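# Section 3: Getting the Practice Cell Running

Thursday, June 10, 2021 – revised by Loubna Fawzy for the Bokadell robotics club

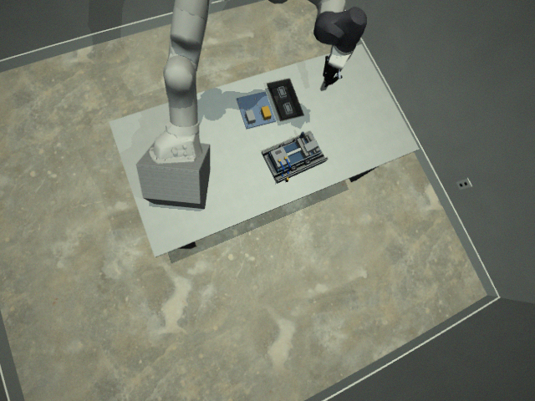
## 3.1 Before you start

Welcome back, and if you skipped Sections 1 and 2 because you were excited to see something move, please go back and do them now. We'll wait. Section 2 is where you make your account on the club server and install the simulator, and nothing in this section will work until that's finished.

By the end of this section you will have the practice cell open on your own screen, the arm answering to your keyboard, and your first pick saved under your team name. Most new members get through it in one evening meeting. If it takes you two, that's fine too, and you'll be in good company (Ville took three and he now runs the Wednesday group).

You will need:

- a club laptop, or your own computer with the simulator installed
- a mouse with a working scroll wheel – a trackpad will do, but you'll get tired of it quickly
- your team name and team number
- the Trerkarton task sheet, printed or open in another window

We call the whole thing "the cell," meaning the arm, its pedestal, the table and everything lying on the table. You'll hear older members say "the Drelon cell," after the spring competition it was built for. It's the same one.

## 3.2 Opening the cell

1. Start the simulator and wait for the start page. On the older laptops this can take a good while, and clicking the icon again will only open a second copy and slow both of them down.
2. Choose **File > Open Shared** and pick the folder called `practice`.
3. Open `cell_827`. There are other files in there with similar names. Leave them alone for now, as they belong to teams that are in the middle of their own work.
4. When the program asks whether you want to open the file as a copy, say **Yes**.
5. Type your team name in the box, followed by an underscore and your initials. For example, Octavio Paredes on team Miettinen would type `miettinen_op`.
6. Click **Load** and let the room finish drawing before you touch anything.

> **Note:** If you said **No** in step 4, close the file without saving and start again from step 2. Nothing bad has happened yet. If you said No *and* saved, tell Loubna or Aarne the same evening so that they can put the shared file back from the backup.

## 3.3 Finding your way around the view

The cell opens with the view from high up, looking down over the table. It's a nice view for planning but a poor one for picking things up, so the first thing to learn is how to move around.

1. Hold the right mouse button and drag to swing the view around the table.
2. Roll the scroll wheel to move closer or farther away.
3. Hold **Shift** and drag to slide sideways.
4. Press **H** to go back to the opening view. You can do this whenever you're lost, even in the middle of a move, and the arm won't mind.

Spend a few minutes just wandering around the room. Find the pedestal at the left end of the table and follow the arm up from there and over to the gripper, which hangs above the right side. From the opening view the upper part of the arm runs off the top of the screen, so you'll have to back away a bit to see all of it.

Then learn the names of the parts, which we use in the task sheet and will use all through Section 4:

- **Mat:** the small blue square in the middle of the table. It holds the two loose blocks, light gray on the left and yellow-orange on the right.
- **Tray:** the black one with the raised rim, just to the right of the mat. Its two small gray parts sit in slots.
- **Board:** the long fixture nearer the front edge, with the dark gray frame. Everything you assemble gets assembled there.
- **Rail:** the gray cylinder that runs lengthwise on the board.
- **Pins:** the two little blue uprights near the left end of the board.

"Left" and "right" in this manual always mean left and right in the opening view. If you've swung around to the other side of the table and the instructions suddenly seem backwards, press **H** and read them once more.

## 3.4 Waking up the arm

1. Click anywhere on the pedestal. A panel opens on the right side of your screen.
2. Click **Enable**. The status line should change from `idle` to `ready`.
3. Set **Speed** to 20 percent. Please do this every time, even after you feel you know what you're doing.
4. Press **G** to open the gripper, and **G** again to close it. It has only two fingers, so there isn't much more to it than that.
5. Leave the gripper open.
6. Use the arrow keys to move the gripper across the table, **Page Up** to raise it and **Page Down** to lower it.
7. Practice until you can stop over the mat, then over the tray, then over the board without overshooting.

> **Caution:** Lower the gripper in short taps. If you hold **Page Down** the fingers will go straight into the table, the simulator will report a collision, and the cell will freeze until you press **Reset**. It costs you nothing but time here. We are strict about it anyway, as the habits you form on the screen are the ones you'll bring with you to the real arm in the fall, and that one belongs to the school.

Your shadow is a big help in step 7. The arm throws a soft gray one across the tabletop, and many of our members find it easier to judge where they are by glancing at the shadow as they move. Hilkka Sjöberg taught that trick to her whole team and they were the quickest group in the club that season.

## 3.5 Your first pick

We start everyone on the yellow-orange block. It's easy to see and it has nothing to its right on the mat to bump into.

1. Press **H**, then zoom in until the mat fills most of your screen.
2. Move the gripper over the yellow-orange block.
3. Turn the wrist with **Q** and **E** until the fingers line up with the sides of the block.
4. Swing the view down low and check the line-up from the side. People love to skip this step.
5. Tap **Page Down** until the fingertips are on either side of the block and a little above the mat.
6. Press **G** to close.
7. Tap **Page Up** once and look. If the block comes with you, wonderful! If it stays where it was, open the gripper, raise it well clear and go back to step 3.
8. Carry the block a short way to the left, keeping it high enough to clear the gray block, then bring it back over its place and set it down.
9. Press **G** to let go, and raise the gripper before you move sideways.

> **Note:** Don't try the parts in the tray yet. They're small, they sit down in their slots, and the rim is always in the way. They have their own exercise (4.3), where you'll learn to come in straight from above.

Do the pick again from the start until you have managed it a few times in a row without a reset. Swap seats with your partner if you have one. The person who isn't driving should read the steps out loud, which sounds silly but really does catch mistakes.

## 3.6 Saving your run

1. Click **Record** in the arm panel.
2. Do the whole pick from 3.5, steps 1 through 9.
3. Click **Stop**.
4. Click **Score**. You need 59 points or more to move on to Section 4. Smooth, slow runs nearly always score better than quick ones.
5. Choose **File > Save Run** and keep the name the program suggests.
6. Click **Disable** and check that the status line says `idle` again before you close the window.

Runs are kept on the server for 27 days and then cleared out to make room. If you have one you're proud of, copy it to your own drive.

## 3.7 If something goes wrong

**The room loads but the table is bare.** The parts file didn't come down from the server. Close the cell, check that you're on the club network and not the guest one, and open it again.

**The arm won't move.** Look at the status line first. If it says `idle`, you missed step 2 in 3.4. If it says `fault`, press **Reset** and then **Enable**.

**The block shoots off across the floor.** You closed the gripper with one finger already pushing into it. Press **Reset parts** and all the pieces go back to their starting places. Your recording won't count, so begin a new one.

**The picture is jerky.** Go to **View > Quality** and choose **Low**. You'll lose the shadows, sadly, so use the side view a bit more.

**Score is grayed out.** You opened the shared file and not a copy. See the note in 3.2.

Anything else, ask Aarne Seppälä on club nights or write it on the sheet by the door, with your team name and what you were doing when it happened. "It broke" is hard to fix – "it froze when I pressed G over the tray" is much easier.

Continue with Section 4, Working on the Board.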